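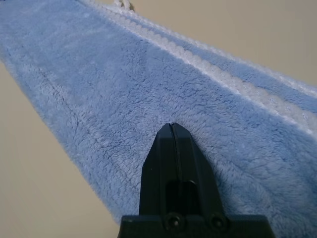
Towel Folder and Linen Sorter, Part Time
Normont Linen Service

Posted 21 February 2019

Normont Linen Service washes and folds towels for small hotels, swim clubs and hair salons. We are hiring two people for the folding tables at our Tomar Street building. The jobs start in March.

What you will do

Most of the shift is towels. They come out of the dryers in rolling bins and you sort them by customer, then by size, then fold them to the card posted at each table. The swim clubs use large, plush microfiber towels, some of them light blue with a white woven stripe running beside the edge. Those are folded in thirds the long way so the stripe ends up on the outside, then in half twice. Salon towels are small and get rolled. Hotel bath sheets are folded on the big table by two people.

While you fold, you check. Look along the hems for open stitching, feel the pile for matted spots, and look at the tag or hanging loop if there is one. Anything stained goes back in the gray bin. Anything torn or coming unstitched goes in the mending basket with a slip saying which customer it came from. Please don't trim loose threads at the table.

At the end of the shift you wrap the finished stacks, 12 towels to a bundle, and put them on the shelf for the driver. Then you wipe down your table and empty the lint cans.

Hours and pay

Shifts are 7 a.m. to noon, five mornings a week. Pay is $14 an hour, paid every two weeks. After the first three months you earn paid time off. Overtime is rare except before summer holidays, when we ask for an extra hour if you can do it.

What we need from you

You will be on your feet for the whole shift, apart from a paid break. You should be able to lift 39 pounds and push a full bin across a level floor. The room is warm near the dryers and there is a fair amount of lint in the air, so tell us if that is a problem for you. We have masks for anyone who wants one.

No experience is required. We will spend your first week showing you the folds. Being neat matters more to us than being fast, and the speed usually comes in the second or third week.

You need to be 18 or older. Bus riders can get off at Kivach Avenue, one block from the side door. There is free parking behind the building.

How to apply

Fill out the one-page form at the front counter, 2499 Tomar Street, between 8 a.m. and 3 p.m. You can also mail it to the same address, marked "Folding." A resume is fine but you don't have to bring one. Please list the mornings you can't work.

We will ask you to come in for a short paid trial at the tables before we make an offer. Wear closed shoes and leave rings and bracelets at home, as they snag the loops.

Normont also has an opening for a weekend driver on the Sasov route. Ask for the separate form at the counter.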